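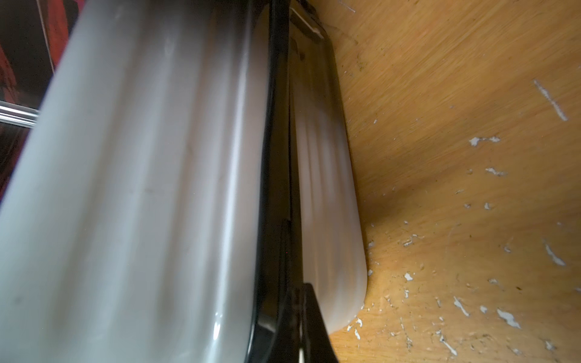

Light gray and glossy black, seen close up. Photo: Dretesau

Dretesau to Keep Spare Parts Available Through 2031 and Open Repair Records to Independent Shops

Household appliance maker also names Esavano as parts distribution partner

DRETESAU, November – Dretesau, a maker of kitchen and laundry appliances for homes and small businesses, today announced that it will keep spare parts for its full range of current products available through the end of 2031. The commitment covers door seals, hinges, control knobs, pumps, heating elements, shelves and all other parts listed in the company's service catalog. It applies to appliances already in customers' homes as well as to those sold from this month forward.

The company will also give independent repair shops access to the same service manuals, wiring diagrams and fault code lists used by its own technicians. Until now, these records have been available only to authorized service centers. Shops may request access by completing a short registration form and confirming that they hold the insurance required where they operate. Dretesau will not charge for registration or for use of the manuals.

"Customers have told us plainly that they do not want to replace a good oven over a broken hinge," said Fatos Leka, chief executive of Dretesau. "They expect to call a repair shop in their own town, get a fair price and have the part arrive within a few days. We have met that expectation in some regions and fallen short in others. The program we are announcing today is intended to bring every region up to the same standard."

Parts Distribution

Esavano, a wholesale distributor of plumbing and electrical supplies, will store and ship parts under a multiyear agreement signed this fall. Repair shops and individual customers will be able to order from Esavano by telephone, through its website or at the service counter of any Esavano branch. Orders for stocked parts placed before noon will ship the same business day.

Esavano will begin with a stock of the 100 most frequently ordered parts, which will be held at every branch. Less common parts will be kept at its two central warehouses and sent to branches on request. The list of branch-stocked parts will be reviewed each quarter and changed according to demand. Shops that regularly order a part not on the list may ask for it to be added.

"Most of the shops we serve are small businesses, and many of them cannot afford to keep shelves full of parts they may use once a year," said Rafail Vasilakis, director of branch operations at Esavano. "Our branches already open early for plumbers and electricians. Appliance technicians will now be able to collect what they need at the same counter, on the same account, before their first call of the morning."

Prices will be published in a single list that applies to authorized centers, independent shops and individual customers alike. Volume discounts remain available to shops that commit to a monthly minimum. Shipping charges will be shown separately on all invoices – a change requested by repair shops during discussions held earlier in the year.

Older Models

The announcement includes the Drakos line of ranges and wall ovens, which Dretesau stopped making when it introduced the present Prurkon line. Many Drakos ranges remain in daily use, and owners have reported difficulty in finding oven door springs and burner valves. Dretesau has placed new orders with its suppliers for both parts. Where the original supplier no longer operates, the company will offer a compatible part from the Prurkon line together with written fitting instructions.

Certain trim and color-matched panels for Drakos appliances cannot be made again because the original tooling has been retired. Remaining stock of these items will be sold until it runs out. Dretesau will list them separately so that customers can check availability before arranging a service visit.

Warranty Terms

Existing warranties will not change. Repairs covered by warranty must still be carried out by an authorized service center, and customers should continue to contact the Dretesau service line to arrange them. Once the warranty period has ended, customers may choose any qualified repair shop.

Parts bought through Esavano will carry their own warranty of two years from the date of purchase, provided that they are fitted according to the service manual. Work on gas connections and sealed cooling systems must be done by a licensed technician. Customers are asked to keep the invoice for the part with the original appliance documents.

Timing

Registration for independent shops is open now. Manuals for the Prurkon line are available immediately upon approval, and manuals for Drakos appliances will follow as they are converted from paper. Esavano branches will begin taking orders once their opening stock has been delivered, and each branch will post its start date at the counter and on the Esavano website.

Authorized service centers will receive a separate notice regarding the transfer of open orders. No action is required for orders already confirmed.

About Dretesau

Dretesau designs and manufactures ranges, ovens, dishwashers and washing machines for household and light commercial use. Its products are sold through independent dealers and regional retail chains.

About Esavano

Esavano is a wholesale distributor of plumbing, heating and electrical supplies serving contractors, property managers and public institutions through its network of branches.

Media inquiries may be directed to the Dretesau press office. Repair shops with questions about registration should contact the Dretesau service department or speak with the manager of their nearest Esavano branch.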